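5. Showing the robot a task by hand

By now both arms should be homed and the Firkeck software should be open on the Teach page. If they aren't, do go back to section 4 first, as the arms won't record anything until homing has finished (they will move quite happily, which catches a lot of people out!).

We suggest a sorting task for your first go, with fruit and vegetables on one side and a couple of plates to put them on. It's forgiving, it's rather good fun, and you'll have the feel of the hand controls by the end of it.

Setting out the table

1. Wipe the tabletop and put one plate within easy reach of each arm. Plain plates in different colours are best, so you can tell at a glance which is which.

2. Lay the items out with a hand's width between them. Long things such as aubergines may lie at any angle you like, and a bit of variety from one run to the next is very welcome.

3. Check that no cable lies across the tabletop where an arm might catch it.

CAUTION: Keep your hands, sleeves and lanyards off the table once the Skekel pedal is down. The arms follow the hand controls straight away and can't tell your fingers from a chilli.

Recording a run

4. Take hold of both hand controls, press the pedal and wait for 2 short beeps.

5. Bring one gripper down over the item, slowly, and close it around the thickest part. Squeeze only until the item stops sliding. With something long, let the ends hang wherever they like and carry it a little higher than you think you need to, so that it clears the rim of the plate.

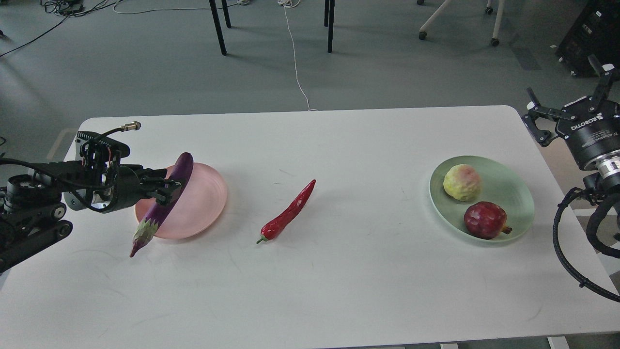 6. Lower the item until it's resting on the plate, open the gripper and lift straight up before you move sideways.

7. Park the arm you aren't using well out to its own side with the gripper open.

8. Release the pedal. Name the run and press Keep, or press Discard if you'd like another try.

NOTE: Small fumbles are fine to keep. If you drop something and pick it up again, carry on as you were.

If the software shows message 312, the pedal came up too early and the run wasn't saved. Put everything back and start again from step 4.

Questions about this section go to Lejla Angelovski at Barnevura, any afternoon except Friday.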